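Ellero two-arm bench cell – review after a first budget year

Short version: good kit, budget more than the quote. We run ours at Endbridge for network cable work, patching switches mostly.

What's good. Arms are solid. Rails and round knobs at the bases, so no hunting for tools when we shift things. Wrist cameras worth every cent, don't skip them to save money. Support answered in 4 hours, even in May when they were swamped.

What's not. Finger pads are a consumable, and the quote dosen't say so. We put 1,000 in the plan for spares and still went over. Cable management is on you – ties, clips, your own time. Get the bin too, any plastic bin, leads get everywhere otherwise.

Planning notes:
Lead time 48 days from order. Ours came from Boiko, the reseller.
Buy patch cables by the 100. They wear out faster then you think.
Table space: measure with the arms reaching in, not parked.
Training is a separate line item. Ask for it up front.

Looked at the Siven cell too. Cheaper, but one arm, and we'd have been adding the second within a year.

Would buy again. Four stars, one off for the spares.

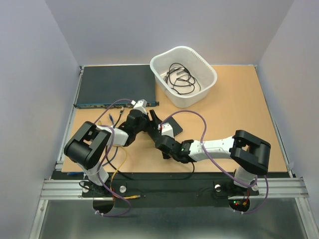
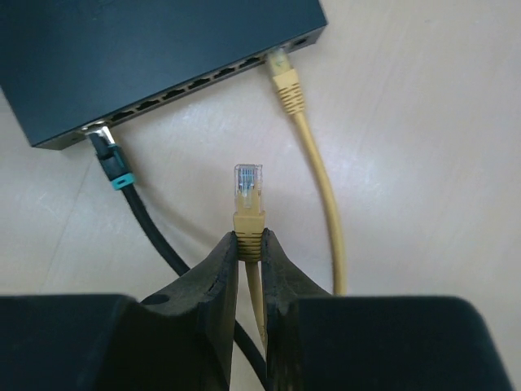 Photos: Tymofii Vasylenko / Endbridge

Update – asked Ellero for a pad price in writing before renewing. Do that first, before you sign anything.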